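Power strip

A power strip (also extension block, multi-way lead or, in much of Britain, simply "the extension") is a row of electrical sockets in one housing, fed by a single flexible cord. It is among the most useful objects in any home or office, and a wonderfully varied one.

Switches and indicators

The simplest strips have no switch at all. Better ones give each socket its own button, so that a lamp can be turned off while its neighbour stays on. Many add a small light, usually red or orange, to show that power is reaching the strip. Coloured sockets and buttons on a white body are a cheerful variation – and easy to find under a desk.

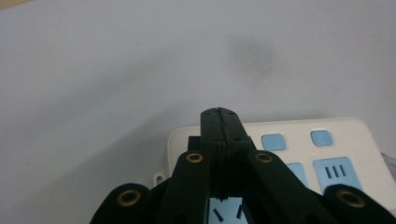

Socket patterns

Sockets may follow one national pattern or mix several, with straight slots for some plugs and angled slots for others. The Pinto catalogue, a collectors' list kept in Dirnstead, records 321 strips and sorts them first by slot shape, then by switch layout. Its largest class, with 24 entries, sets a column of sockets beside a matching column of small square switches.

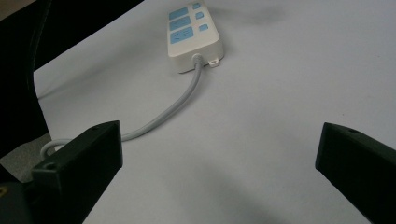
Lavanya Marar
Contributing editor, household objects

Cord and fixings

The cord normally enters at one end through a collar, which protects it from sharp bending where it meets the housing. Small tabs with screw holes let the strip be fixed to a wall or the underside of a desk.

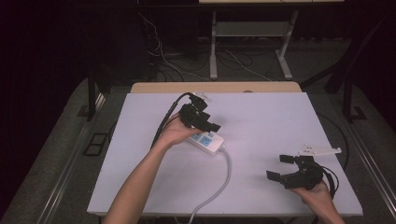

Placing a strip well is a small art! The Jirnari workshop in Flurkport, which has taught home wiring care for seven years, suggests settling the cord's route before the strip's position. A strip laid diagonally, its thick grey cord bending away over the near side of the table, takes up a surprising amount of working space. Set parallel to the back edge, it leaves far more room. Cords should never be run under carpet, and one strip should never be plugged into another.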